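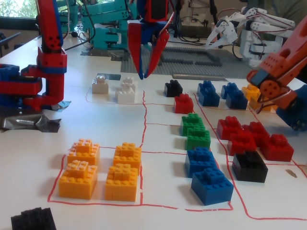 Sorting by colour is a waste of time and I will regret it within a month, according to Indira Unnithan, who left that under my last post. Sort by shape, she wrote, because you can spot a red piece in a pile of mixed colours but you can't spot one particular small piece in a pile of red.

I've read the same thing elsewhere and she may well be right for a big collection. Mine isn't big. It came in one tub from a garage sale in Rosser in March, and I paid 27 dollars for it. Somebody had already built half of it into little stepped stacks, and I've left most of those together for now. Pulling them apart hurts my thumbs and I'm in no hurry.

So, colour it is. I ruled the compartments straight onto the white tabletop in red marker. Dexter Quintanilla asked why I didn't buy trays. I looked at trays. The decent ones cost more than the bricks did, and the lines do the same job as long as no one bumps the table. I used a ruler for the first couple of lines and then stopped bothering.

Orange went in the large compartment at the front left. White is in the far left one. The grey baseplate sits behind the sorting area, out of the way, and the flat dark grey plate is down near the white. I haven't decided if plates get their own spot or go in with the bricks. At the moment they go wherever there's room, and I know that's not a system.

Washing was the worst part. I did the lot in the laundry sink with dish soap and lukewarm water, 3 loads in an old pillowcase, then spread everything on towels overnight. The studs dry quickly but the undersides hold water for ages. If you do this, turn them open side down and give them a second day. Don't use hot water. I warped a plate that way as a kid and my brother still brings it up.

Kadir Ağca has offered me another tub, close to 1000 pieces by his guess, all colours mixed. I said yes before thinking about where it would go. If it turns up I'll probably try Indira's way on that one and see which I can find things in faster. I'm also after a second grey baseplate, if anyone near Rosser has one they don't want.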